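Citden Technical College
Textile Care and Finishing, Unit 12: Handling Dip-Dyed and Ombré Cloth
Course handout, revised 10/07/2020

Purpose of the unit

Students will learn to sort, open out and fold cloth whose color changes gradually across its length. Such cloth is often received in a heap, and the color is the first guide to its layout.

Terms

Ombré: a gradual passage from one color to another.
Ground: the color that covers the larger part of the piece.
Turn: the zone in which one color gives way to the next — usually the palest part of the cloth.

Procedure

Clear the surface before the cloth is set down. Find the two end colors and note where each lies. Take hold at a corner if one is showing; otherwise work along the nearest edge until a corner is reached. Do not pull from the middle of a heap. Once the cloth is flat, fold across the turn so that each end color lies on itself.

Pieces over 500 grams are folded by two students. Record the piece number on the Bustby card; numbering for this unit begins at 759.

Reading a crumpled piece

The teal-green end is bunched mostly to the left and lower down, and the bright orange spreads toward the upper right, with soft peach also in the gradient. 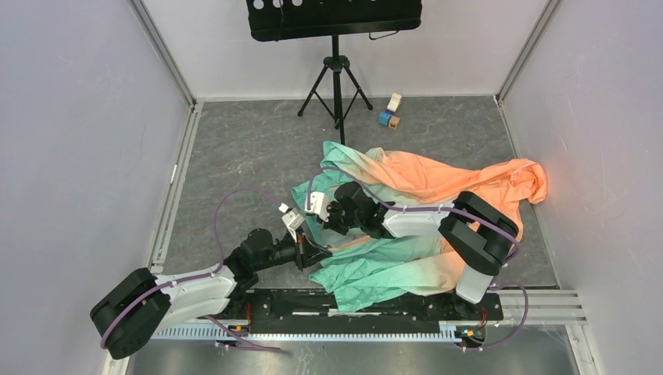 Lu: I would still look for the hem before going by color. On a piece dyed from both ends, the same shade can turn up at opposite corners, and the first fold goes wrong.

Both methods are accepted in the practical assessment. Students should state on the card which one was used.

Reading for next session: Skerkeo Cloth Care Manual, page 69.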